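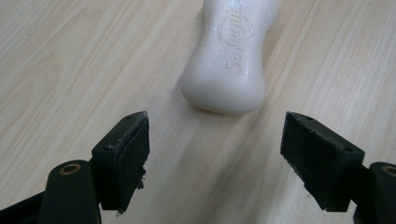 Povilas Vanags

Hand gripper, inspection before use
Hilthorpe shared workshop, bench 3
Checked: January 3, 2022

I go through this list each time before the gripper is used on the bench. Result first, then my comment.

1. Pads, left finger — REPAIR
The pad has a torn piece that sticks out at the inner edge, and the upper rim is frayed. There are small white flecks on it. I do not know if they are soap or crumbs of the pad itself. Please do not pull the torn piece by hand, cut it with the small scissors.

2. Pads, right finger — WATCH
Upper edge uneven and a little crumbly. It can stay until the left one is replaced, then I prefer to change both, so they have the same thickness.

3. Finger blocks — OK
No cracks found. Outer edges are rounded, they do not scratch the skin.

4. Screws in finger blocks — OK
Tried with the hand driver only. Rhona asked if we can use the electric one. Please no, the plastic does not forgive it.

5. Pivot points and brass-colored rings — OK
I moved the fingers open and closed 46 times without load. No clicking. The left side is a bit more stiff than in the last check, but it comes back by itself.

6. Pinch points — OK WITH REMARK
The gap behind the fingers, where the arms fold, can take a fingertip. Hold the tool by the handle when somebody else works the trigger. Hefin has already learned this one.

7. Table — OK
Wipe before and after the soap trials. Soap film also makes the floor slippery, so look down too.

8. Test object — OK
Safeguard bar, the one with the narrow waist. Closing on the waist is allowed. Closing on the round end is allowed only at slow speed, it can shoot away. Safety glasses for everybody within reach.

Open points:
New pad sheet to order from Madasari, 3 mm. Myfanwy has the account.
Item 1 must be closed before the next grip trial.
Next full check in March, or after 600 grips if this comes first.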